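Looking After Framed Photographs at Home

If you have ever come home from an exhibition with a rolled print under your arm, you'll know the feeling of getting it as far as the hall and then wondering what on earth to do with it. I left my first one in its tube for the best part of three years, and it took longer to flatten than it had to choose! So I have gathered up the things I tell people most often when they come in to Nistor with a print and a worried look. Most of it can be done on a kitchen table with things you already own, and none of it needs a steady hand — only a bit of patience and a clear afternoon. 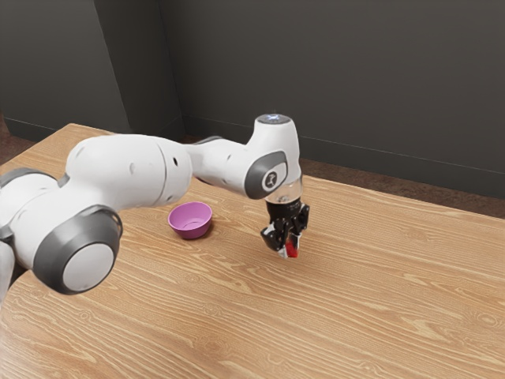 Darius Pop
Framer and print hanger, Nistor

Letting a rolled print relax

Wash and dry your hands properly, and leave off the hand cream that day. Clear the table, wipe it, let it dry, and put down a clean cotton sheet or some plain white paper that is bigger than the print. Ease the print out of the tube by turning it gently inwards, so that it coils a little tighter and comes away from the sides. Lay it face up and let it sit for an hour before you ask anything more of it.

After that, cover it with another sheet of clean paper and put a few heavy books along the edges, then a few more towards the middle. Leave it overnight. Stubborn ones want two or three nights, and you really mustn't be tempted by the iron, however low the setting. I have seen what an iron does and I still feel sorry for the lady who brought it in.

Choosing the mount

A mount keeps the face of the photograph away from the glass, and that matters more than the colour of it, although everyone (me included) spends all their time on the colour. Ask for acid-free board. Ordinary card goes brown along the cut edge in time and the brown can creep. If you are buying a ready-made frame with a mount already in it, take it apart in the shop if they'll let you and have a look at what the board is.

Fix the print along the top edge only, with two small hinges of gummed paper tape, and let it hang. Paper swells and shrinks with the weather, and a print that is stuck down all the way round will ripple by July. Never use household sticky tape. It goes yellow, then it lets go, and it leaves its mark behind.
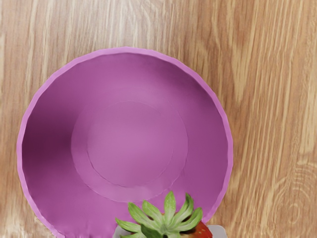
Cleaning the glass

Spray the cloth, never the glass. Liquid runs down behind the bottom edge of the frame and soaks into the mount, and you won't see the tide line until it's far too late to do much. A soft lint-free cloth, barely damp, does nearly everything, and a dry one afterwards finishes it off. If your frame has acrylic in place of glass, keep ammonia cleaners well away from it and don't rub it with anything papery, as it scratches if you so much as look at it sternly.

Dust the top of the frame while you're there. We all forget the top.

Where to hang it

Out of direct sun, first of all. Walk round the house in the morning and again in the late afternoon and see where the light falls, because it's often not where you think. Avoid the wall over a radiator, and the bathroom, and that tempting spot beside the cooker. An outside wall in an old house can be damp behind the picture, so stick a small felt pad or a slice of cork on each bottom corner to let the air move.

For anything heavy use two hooks set a little apart. It spreads the weight and the picture stays straight when somebody slams the front door — ours would be crooked by teatime otherwise.

Storing the ones you can't hang

Keep them flat, in a box, with tissue between, under the spare bed if need be. Lofts and garages are too hot and then too cold. Write the details on the box in pencil and never on the back of the print in biro.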